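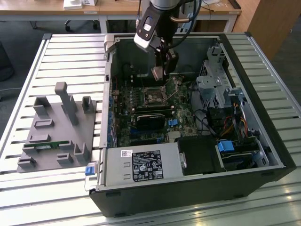

Office Computer Refresh, Predville

Tuesday, September 18, 2018

The Predville office had a row of desktop towers that had gone too long without attention. Obinna Ogunleye and Ekene Nwachukwu spent two days going through them at the Plasora workshop. The job was to open each one, clean it, check the parts and decide what was worth keeping. Most of the machines came from the front desk and the billing room. A few had been in storage since January.

The notes below go with the tower in the gallery, asset number 217.

Position. We work with the case on its side and the side panel off, so the board faces up. Screws go in a dish, sorted by where they came from.

CPU socket. The socket is empty and the retention lever is part of the metal frame around it. Keep fingers and cloths away from the contacts. Old thermal paste comes off the processor with alcohol wipes, never over the board.

Memory. There are two black slots below the socket. All towers on this job are getting matched pairs from Trikar.

Expansion card. A black card sits in its slot under the memory. Cards come out for dusting and go back in the same slot – Ekene labels the brackets with tape.

Drive cage. Perforated gray metal, on the right side of the interior. The caddy below it has a blue plastic release tab. Drives that held billing records were removed and logged before anything else was done.

Wiring. The red, yellow and black power wires run in a bundle toward the drive caddy. We tie these back before closing the case so they stay clear of the fan.

Power supply. Silver unit with a black label and a blue release latch. We do not open power supplies. Any unit that fails the tester is replaced whole.

Finished towers go back to Predville in batches of 20. The ones not worth fixing are sent to Ugwu for parts. Questions about a particular machine should go to Obinna, with the asset number.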